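**Minutes – Wisimby Hands-On Room, planning meeting**
Nov 24, 2018
Held in the back office at Wisimby. Meeting opened at 6:30 p.m.

**1. Minutes of the last meeting**

Approved with one correction: the shelving came from Myung and not from Broltitz.

**2. Budget**

The balance for the room is $3000. Of this, 1650 is set aside for the three-part task board and its spares. The rest covers floor paint, lighting and printing. A request for a second rug was put off until April.

**3. Opening hours**

Agreed to keep weekday afternoons only through the winter. School groups will be limited to 12 children at a time, with two adults. Groups larger than that will be split and the second half sent to the map room first. The booking form still gives the old limit and needs to be changed.

**4. Puzzle table**

The wooden puzzles are missing pieces again. Agreed to throw out the two worst sets and keep the remaining ones in lidded boxes. Labels to go on the lids and the short ends, so they can be read when stacked.

**5. Task board**

Most of the meeting was spent on this item. The board is to be treated as one station and kept joined. Members asked whether the modules could be pulled apart so that three children could work at once. The view of the meeting was that the seams would wear and parts would go missing.
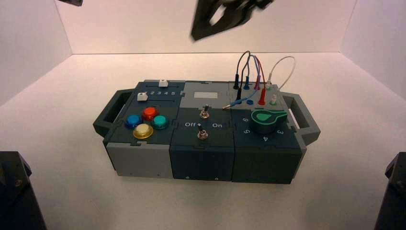

The order of work on the instruction card was settled as follows:

- Sliders first, using the numbers 1 to 5 printed beside the track.
- Push buttons next, called out by color: blue, red, green, yellow.
- Toggle switches, set to Off or On.
- Plugs and cables on the right-hand module last.

There was some disagreement about the cables. One view was that they are too hard for children under 8 and should be left plugged in. The other was that younger visitors like them best. Agreed to leave them available and see how it goes until April.

The board should be carried by both end handles, and only by staff. It goes back in the closet at closing, on the bottom shelf. Imudport will be asked for a price on spare plugs and cables – two sets if the cost is reasonable.

The card will be printed in large type on one side only. Draft wording to be sent around before the next meeting.

**6. Cleaning**

Buttons, switches and handles to be wiped with a barely damp cloth at the end of each day. No spray near the jacks. The cleaning sheet on the closet door will get an extra line for this.

**7. Other business**

The closet light is still out. Broltitz has been called twice and will be called again.

**Actions**

- Change the group limit on the booking form – front desk
- Spare parts price from Imudport – purchasing
- Draft instruction card – education
- Box labels – front desk
- Closet light – building

Meeting closed at 7:50 p.m. Next meeting to be set by email.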